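The Long Education of an Orange Wrist

At Wirnville's technical college, a student team is spending the year persuading an industrial arm to pick up a brick

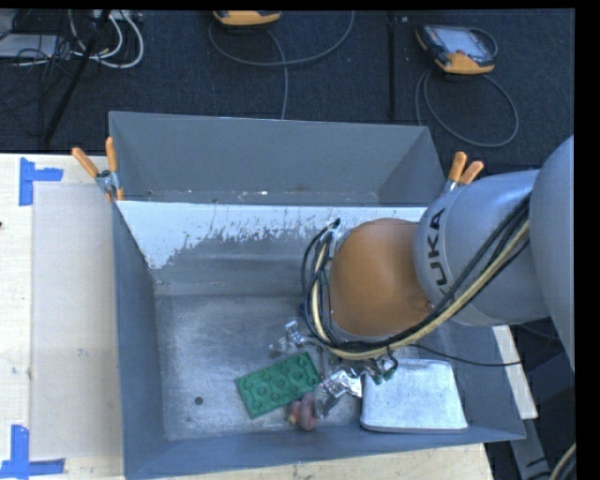
The Drendodis arm at work over the front bin, green brick within reach.

The spring clamps were the cheapest part of the project and the last to be argued over. There are two of them, orange-handled, and they hold a pair of gray metal bins together on a wooden table in a ground-floor lab in Wirnville. Before the clamps, the bins drifted apart a little every time the gripper brushed a wall, and the software went on believing in a bin that had moved. The students lost most of October to that.

The team calls itself Drendodis, a name picked by vote from a list that I'm told got worse the further down you read. Its members are second- and third-year students, most of whom signed up expecting to build a robot. The college already had one, a KUKA arm with more reach than the room really needs, so what they got to build was everything else: the table, the bins, the cable routing, the code, and a long spreadsheet titled "Why."

The task sounds like something you'd give a toddler to buy yourself a cup of coffee. Take an object out of one bin and put it in the other. Do it again. The competition they're training for, the Lemlow Challenge, allows 30 minutes and supplies objects the teams haven't seen before. Last year's champions went home with a trophy and, according to the students, an unbearable attitude.

Drendodis practices on whatever is lying around. A green building-block brick has become the team's measuring stick, with its rows of studs and its habit of landing at an angle. Shiny things are worse. A silvery tray or lid with rounded corners throws back enough light to confuse the vision system, which has at various times reported it as two trays, no tray, and part of the floor. The floor has its own problems, being bare metal and by now well scratched.

When I visited, the log stood at 1,639 attempts. The students read me entries from it the way other people read out bad restaurant reviews. "Approached brick. Reconsidered." "Grasped air, placed air successfully." One long run of failures, 580 attempts in, was traced to a cable loop that tugged on the wrist whenever the arm reached for a corner. They rerouted the bundle and celebrated with vending machine pretzels.

The club has 4 rules, written on the whiteboard in marker that no longer comes off. Hands out of the bins when the arm is live. Whoever moves the tape has to redo the calibration. Log it even if it's embarrassing. The fourth is about soup and apparently has a history.

Money comes from the college and from Asamoah, a local packaging firm that paid for the table and has asked only for its name on the team shirts. It got the name in quite small letters, the team having designed the shirts first.

I stayed for a practice session in the late afternoon. Conversation stopped each time the arm started down and picked up again, a bit louder, once it had cleared the rim. A student eating a sandwich kept score with her free hand. The brick made the trip over the wall on the third try, and someone said "huh," in the tone of a person whose taxi has shown up on time.

The Lemlow Challenge is in May. The team still has the tray to sort out.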